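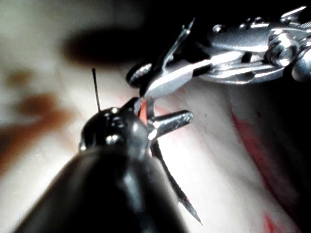
Wrist joint and silver tip, close up

[Ridgeway-stitch] Re: waxed thread for mending canvas

Hi all,

I have to tell you how well the waxed linen is going! I finished the big tent seam last night (four evenings, two broken needles) and the stitches lie flatter than anything I've done with polyester. I ran the thread over the beeswax twice, then pulled it through a folded scrap of brown paper, and what a difference. It stopped twisting up on me and it slides through the old holes like nothing.

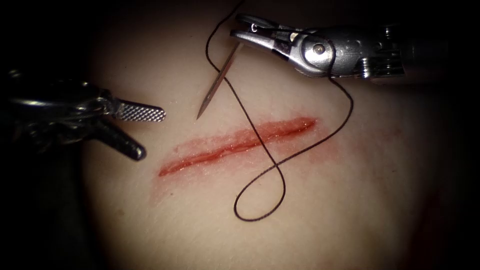

Ward Declercq wrote in March:
> I'd go easy on the wax. Too much and it cakes at the eye of the needle.
> I cut my thread to 30 inches, never more, and I use the Hendix size
> that came with the Wurnavik kit. Has anyone tried the left-over-right
> lock stitch on a curved seam? Mine puckers every time.

Yes, and mine puckered too, until I started basting first! Long loose stitches, a hand's width apart, then pull them out as you catch up. Ward, your thread length is spot on by the way, I was cutting mine way too long and wearing it thin. 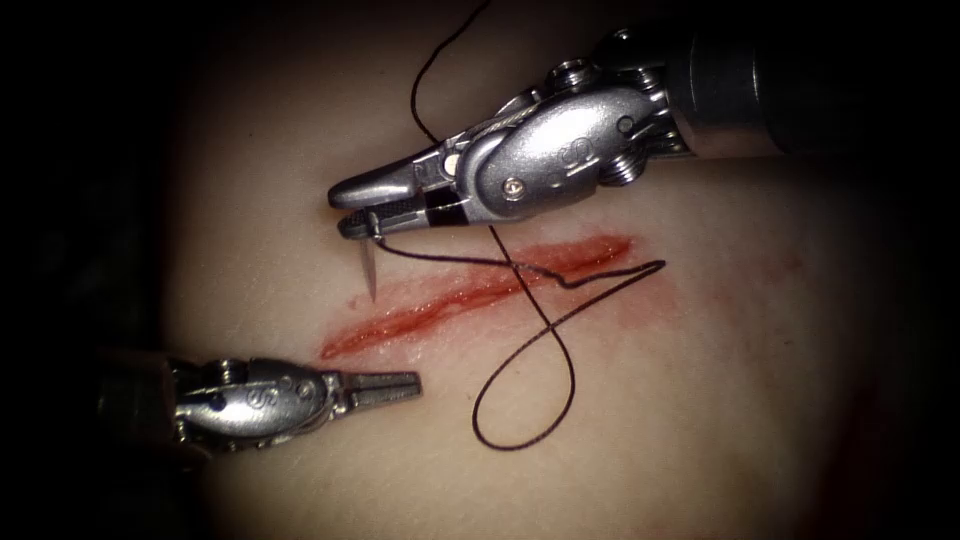 Practice pad with a diagonal cut

I still want to find out how people keep their spacing even. I've been pricking holes with a dinner fork, which works great on straight runs and terribly on corners.
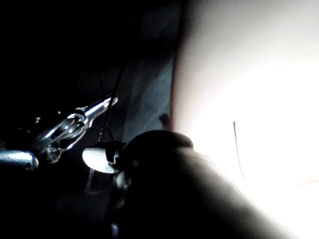
2 min read

One more thing: the Sullavitz spool is about 400 yards and I've hardly made a dent in it, so if anybody wants a length to try, send me your address off-list and I'll wind some onto a card for you. Awning next!

Ľudovít Kolář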